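Holiday shipping and returns: what changes this week

December 22, 2022

The Quezada building mailroom will keep shorter hours through the end of December. Outgoing parcels need to be on the shelf by 2 p.m. to leave the same day. Anything dropped off later goes out with the next pickup. The front desk can still sign for deliveries until closing, but it can't hold perishable items overnight.

Please label every box on the top and on one side. Last December more than 100 parcels sat in the back hallway with a name on only one face, and most of them were stacked with that face to the wall. Tenants with a suite number should write it after the company name. Suite 308 is now shared by two firms, Beduvance and Iner, so mail marked only "308" will be sent back to the desk until someone claims it.
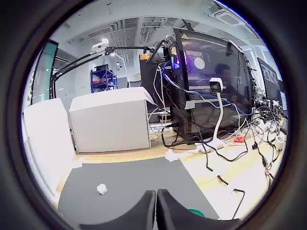 Returns are the other thing people keep asking about. Most stores want the item back in its original carton with the packing slip inside. If you threw out the carton, a plain one of similar size is usually accepted, but check the store's return page first. Cover or peel off old shipping labels. Scanners at the sorting center will read whichever barcode they find, and we had several boxes come back to us this month that way.

The carrier no longer takes parcels closed with string or masking tape. Use packing tape, and run it along the full seam. There is a roll at the mailroom counter, along with a tape gun that works if you press the blade flat. Paper for filling gaps is in the bin under the counter. When the bin runs out, more is kept in the Storex cabinet next to the copier. The key is at the desk.

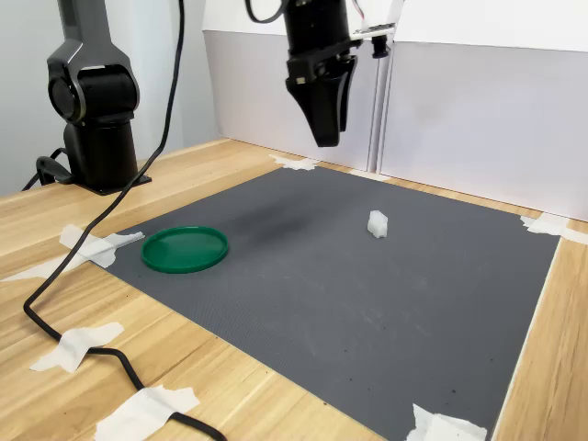 Flattened cardboard goes in the blue dumpster behind the loading door. Foam does not. The hauler will leave the whole load if it sees foam on top, and we were charged for a second trip at the start of the month. Take foam blocks to the drop-off at the county transfer station or save them for your own shipping.

Thảo Quan is handling mailroom questions until the new year. She can look up a tracking number if you have the drop-off date and the suite it came from. Claims for damaged parcels have to be filed within 6 days of delivery, and the carrier will want pictures of the outside of the box as well as the item. Claim forms are in the tray by the scale.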